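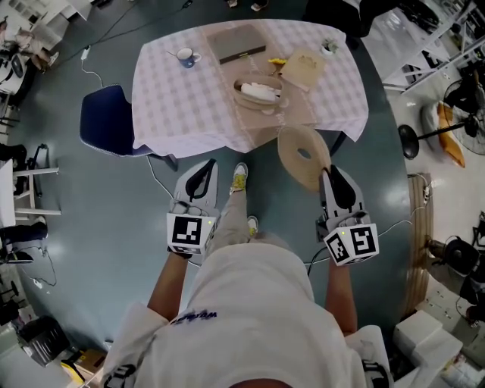 Noura Hijazi wrote under the last post that the fingers are never going to hold anything flat until I quit closing them so hard, and that I should go try a placemat before I print one more part.

So OK. Placemats. She was right and I'd already printed the part.

Quick update then, typing this with one eye on the printer. If you're new, Hutari is what I'm calling the pair of hand-held grippers I've been building, half at home and half at the Khasawneh workshop on weekends. One per hand, a marker cube on top of each so the overhead camera knows where they are and which way they're tilted. You do the job yourself with the grippers, the camera records, and later the arm is supposed to learn from it. The arm is still in pieces on my kitchen shelf. Later means later. December if I'm lucky.

What changed since last time:

Fingers. Curved ones now, longer than the old ones. The old straight ones met at the tips and nowhere else, great for picking up a screw, useless for anything with a soft edge. With the curve you get the tip first and then the rest kind of rolls in behind. Woven stuff is the real test. It's bumpy, it bends, it wants to slide out sideways. Edge of the mat toward the table corner, one finger under, one over, squeeze about half of what feels right. That last bit took me forever to get used to.

Cubes. Still white with the black squares. First set was glued and one popped off when I knocked it on a chair, so now they're screwed down, 4 screws each. Careful here!! If the cube sits even a little crooked then every recording is a little crooked too and you won't see it until you play it back and your hand is floating an inch to the left of where it should be. Ask me how I know. I now have a flat block that I press the cube against while tightening. Should of done that from day one.

Lights. Little green ones on the cubes so I can tell at a glance it's on. Cheap, dumb, best thing I added.

Cables. Ugh. Still cables. They drag across the floor and you feel them tug right when you're lifting something light. I've been clipping slack and stepping around it. Batteries next, probably. I have a Turnex pack here that fits inside the grip if I shave the wall down but it makes the whole thing heavy at the back and my wrist complained after ten minutes. So no, not that one. Someone at the shop says Karkitz has a flatter one, haven't looked.

Table setting has been the job lately. I like it for this. You get flat things, floppy things, light things, stuff that rolls, and it all has to go near other stuff without knocking it over. Checkered cloth underneath is a pain by the way, I worried the tracking would confuse the little squares with the marker squares. It hasn't so far. The border around each marker seems to be enough. But I would not put a black and white check down, I'm not that brave.

Count so far: 1,225 clips. A lot of them are bad. I'm keeping the bad ones in a separate folder and not deleting, since a drop is useful too maybe. Last long session was over four hours with breaks and I can tell from the clips exactly where people got tired. Elbows come in, head goes down, the cubes start tipping away from the camera and then you lose a face. Losing one face is fine. Lose the lot and the track jumps.

Which brings me to the ribbon. 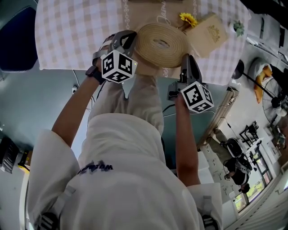

Ribbon roll, both grippers in. Sunflower stays put, hopefully.

The roll is harder than it looks. It's a coil of tan woven ribbon, so it's round, but the outside isn't solid, and if you squeeze across it with one gripper the layers can shift and you get a sort of cone. Two hands, one each side, low down near the runner, push in a little and lift together. "Together" is the hard part. If one side goes early the roll tips and you're chasing it. And with a box and a flower sitting right up against it there's not a lot of room for the fingers to open, so you have to come in nearly closed. I had the opening set to full every time by default. Changed that, now it's wherever the trigger is. Way better.

Things I still want to fix, no order:

The trigger spring. Too stiff, see Noura above. I ordered 2 softer ones, one will be wrong, I'll use the other.

Finger pads. Bare plastic is slick on anything smooth. Tried a strip of bike tube, good grip but it snagged on the weave of the placemat and wouldn't let go. Tried a thinner strip, less snag. Going to try silicone.

Camera view. When you lean way over the table your own shoulders eat up half the picture. Mine do anyway. Higher mount, or stand back more, or be a smaller person. I'm going to try moving the table first bc that costs nothing.

File names. I have been naming them by hand like an animal. There are at least three called final_test.

If anybody has soft springs that fit a trigger this size, put the size in the comments please, the hole is 4 mm and I don't want to drill it out. And Noura, if you're reading, what are you using for pads? You said "something from the kitchen drawer" and then never said what.

Printer just beeped, gotta go. Finger files go up once I've relabled them.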